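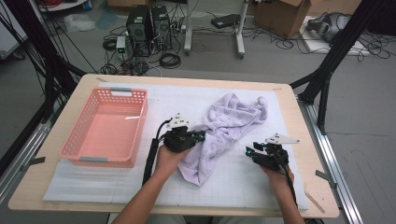

Home & Living | Slow Saturdays

May, words by Eino Lehtinen

I learned to mend from a man called Kollár, who ran the dry cleaner's under my first flat and couldn't bear to see me carry a ripped shirt past his window. He'd wave me in, thread a needle without his glasses and tell me off in two languages. I was a dreadful pupil! My mending pile lived on the floor for years (the dog slept on it) and these days everything goes in a basket. A pink plastic one with little holes near the rim and a grey grip at each end is every bit as good as wicker, and a soft lavender cloth can lie crumpled next to it until you're in the mood. Mine has waited since winter and hasn't complained.

What gets me is how cheap the whole hobby is. My needles came in a tin from Collorico, the haberdashery on Wendotska Street, and I've lost two of them down the sofa and still have plenty. Thread is where the money goes, if you let it. I bought a box of 49 colours once, feeling very grand, and I use three: black, white and a sort of porridge.
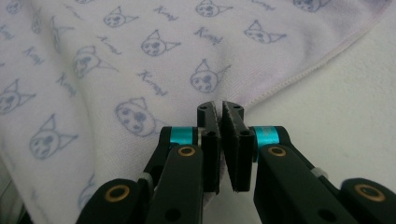 Hems are the place to start, whatever anyone says about buttons. Buttons are fiddly and you have to do that business with the shank, whereas a hem is a straight line and you can do it in front of the telly. Children's things are best to practise on, as the stitching sits in plain view: a pale cloth covered in long-eared hooded faces, say, with a cream hem running along the edge. A wobbly stitch beside a cartoon face bothers no one under six. My niece had me redo a pillowcase on Thursday and she only wanted to know if the bear was all right.

I did try a machine. It was a Jultix, second-hand, heavy as a paving slab, and it ate the corner of a good tea towel before I'd found the pedal. My sister has it now and makes curtains
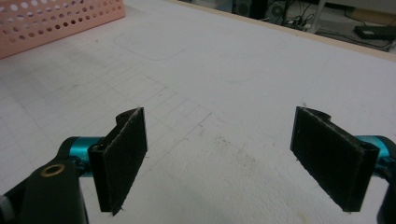 for half her street, so it went to the right home. I'm happier by hand, with the radio on and a mug going cold. Kollár reckoned 500 stitches made a tailor. I must be well past that, and my corners are still lumpy, but the shirts stay shut.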